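Bench notebook, March, started 9:40 in the morning

Hand cream, batch 262, thickener swap

Arnar came by first thing with coffee and the new xanthan from Ladefoged, so I might as well start there. We have been using up the old sack since before Christmas and it was getting slow to wet out, with little fish eyes all through the water phase no matter how gently I sprinkled. The new one is a finer mesh and Birthe warned me it would fly everywhere, and she was right! I ended up slurrying it in the glycerin before it went anywhere near the water, the way she does it over at the Rustville site, and it went in beautifully. I wish I had asked her months ago.

Batch size was 2,000 g, same formula as 103 apart from the gum. Water phase up to 75 C, oil phase the same, then homogenized for four minutes. It looked a bit thin at first and I nearly added more gum on the spot, but I remembered how 103 set up overnight and left it alone (good thing too, see below). Fragrance went in at 38 C, preservative right after. pH came out at 5.9, so I brought it down to 5.4 with the citric acid solution. That took more drops than I expected, and I'd like somebody to check whether the solution was made up fresh, because the label has only Vilhjálmur's initials on it and no date. Vilhjálmur, if you are reading this, no hard feelings, just tell me when you made it.

Afternoon, after lunch

The cream has thickened nicely as it cooled. I rubbed some on the back of my hand and passed the jar along to Ragnheiður, who says it still drags a little at the end of the rub. I feel that too. It may be the cetearyl alcohol and have nothing to do with the gum at all, so for the next one I would like to drop the fatty alcohol by half a percent and keep everything else exactly as it is. One change at a time, as I keep telling Arnar - and then I go and forget it myself.

Filled the stability jars and labeled them 262-A through 262-F. Two are in the 40 C oven, two in the fridge, two on the shelf at room temperature. The leftover went into a tub for anyone with dry hands, please help yourselves.

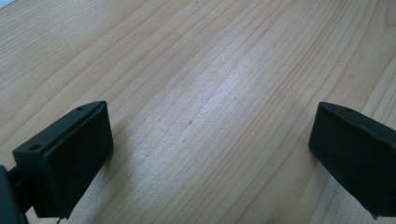 Supplier things

Bosov wrote back about the carrageenan. They can send 504 g as a trial, iota type, which is the one I wanted for the gel mask. Their paperwork says cosmetic grade but the microbial limits were missing from the second page, so I have asked for the complete sheet before we open anything. Idotham has a kappa type too, but it sets much too firm and crumbly for a mask, at least the way we tried it last time.

For next time

Look at the jars at 24 hours and write down the viscosity, spindle 4 please, so we can compare it with the old numbers.
Make new citric acid solution and date it.
Ask Birthe how long she lets the glycerin slurry stand. I gave mine ten minutes.
We are nearly out of the 50 ml jars with the white lids.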